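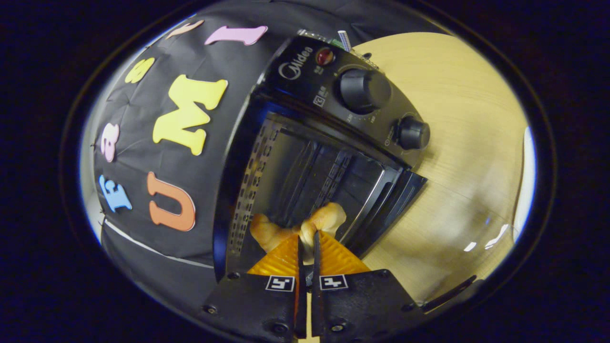 Toaster Oven Rolls: What I Did for My Summer Kitchen Project

Wednesday, August 21, 2019

My project question was pretty simple: can you get day-old bread rolls back to something you'd really want to eat, using only a small countertop toaster oven? I picked it because my family buys rolls from the Primilberg bakery every weekend and we never finish the bag (we try!). By Monday they're chewy on the outside and sad in the middle, and I wanted to see how much a few minutes of heat could do for them.

I used a black Midea toaster oven, the kind with knobs for everything and a glass door that folds down. I like knobs a lot more than buttons, but the printing around them is small and I had to bend way down to read the temperatures. There's a perforated metal rack inside, and I put the rolls straight on that with no tray. My first try in July was with a tray and the bottoms came out pale, so I dropped it.

I bought 16 rolls for the real test and split them into batches of four. The first batch was the control, so those just sat in a paper bag on the counter. The second batch went in dry for four minutes. The third got a quick brush of water first, same time. The last batch got the water and then eight minutes, mostly because I was curious how far I could push it.

For tasting I used a score sheet with crust, middle and smell, each out of ten. My tasters were my family plus two neighbors who will eat anything, so please don't treat this as hard science!

The dry batch had a nice crunch but the middle was still kind of tight. The brushed ones won by a lot. The crust crackled when you squeezed it and the inside pulled apart in soft strings, almost like fresh. The eight-minute batch smelled the best of all of them, like a real bakery, but the crust got so hard that my neighbor dunked hers in soup.

One thing I didn't plan for was the warm-up. I forgot to preheat for the dry batch, so I had to throw out those scores and do it again the next morning with new rolls. Those rolls might have been a little fresher than the others, and I should have bought extra in the first place. I also left the door open too long while loading the third batch, and I have no idea how much heat I lost.

If I did this again I'd put a cheap thermometer inside and not just trust the knob. I'd also like to try the seeded rolls from Jimau, the little store by the bus stop, and test ones that have been frozen. We had four of the brushed kind with butter and jam for breakfast last Sunday, and my brother has already asked for more.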